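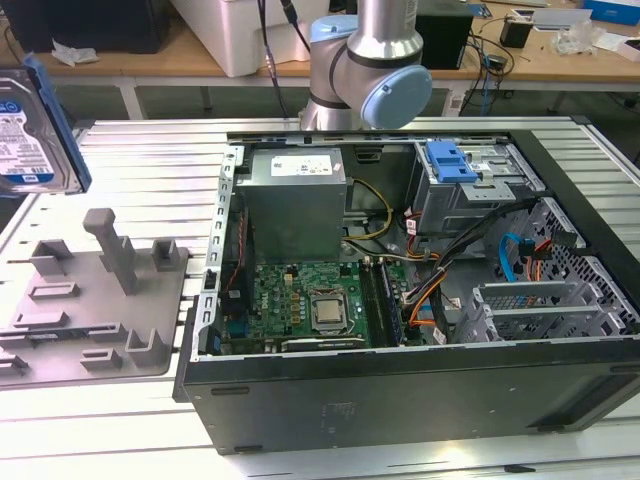 Month two of trying to empty the old office desktops before November. Thread, mostly for my own sanity.

---

The rule for teardown is simple: the tower goes on its side, the panel comes off, and you leave everything alone until you've looked at it for a full minute. I have never once managed the full minute.

---

Whoever wired these believed in color. Yellow and black for power, orange by the RAM, blue for SATA, a red connector next to it for morale. Then a fat bundle of black cable diagonally across the middle, like they'd run out of ideas at lunch.

---

Blue plastic latch on the drive cage, though. I will say something nice about the blue plastic latch. You press it, the drive comes out, you keep your fingernails. Whoever designed that should be put in charge of cereal bags.

---

Edem Baidoo has asked me to stop saying "guts" in the inventory. The column is now called "interior contents." Under it, for the first 4 machines, I have written "guts."

---

Two sticks of RAM per machine is the going rate so far. Yaa Korletey wants them bagged in pairs and labeled. I had them in a mug. The mug was a system.

---

Things the Utent spreadsheet wants to know about each computer: 20 separate fields, including "condition of feet." They're two little black feet. They've had an easy life.

---

Drives go in one tray, everything else waits. Ikley takes the boards and the power supplies, Talel takes the metal, and both of them have emailed to say they don't take cables.

---

So who takes cables? I'm asking the whole internet. I have enough SATA to knit with.

---

Update: Yaa found the mug. The RAM has been bagged. The mug has also been bagged, and labeled, and it has a row in the spreadsheet.

---

Edem filled in the row himself. Interior contents: "guts - removed." I think we're friends now.

---

Back on it tomorrow at 9. Still looking for a cable person.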